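Mundness by teatime, that was the plan. Left at 3, no lunch, one flask. Aino Vainio had sworn the bakery shuts early on a Thursday and she was right, so we ate crisps in the square and asked about rooms. One inn, 14 beds, all taken. Try Dimia, they said. Everyone says try Dimia. 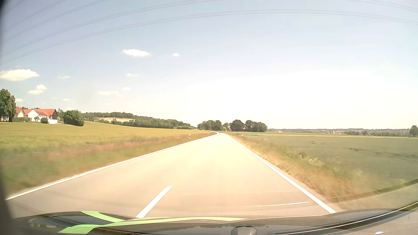 Farmland and not much traffic on a bright day.

Dimia has 600 people and a very good soup. Barley, smoked fish, to much pepper. Akgül's, by the church. Get there before six or it's gone. Rooms upstairs, thin walls, clean sheets. Book ahead in March.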